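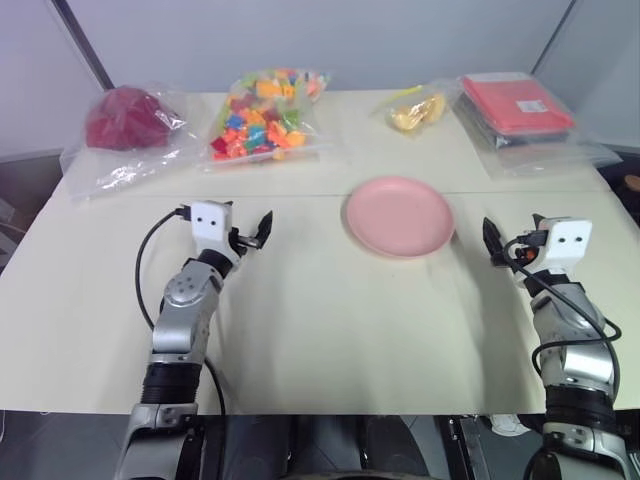 Inger Østergaard

Figure 3. Round pink plate with a raised rim, with clear plastic bags behind.

3.2 Plate colour and portion size

We asked 78 adults in Kestham to serve themselves a cold lunch on a plain plate, once on white and once on pink (Figure 3). Visits were 30 days apart. Servings were weighed before eating, and anything left was weighed afterwards. Nine people missed the second visit and were left out. Portions on the pink plate were slightly smaller, but the gap was within the error of our scales. Holub and Geerts found much the same with bowls.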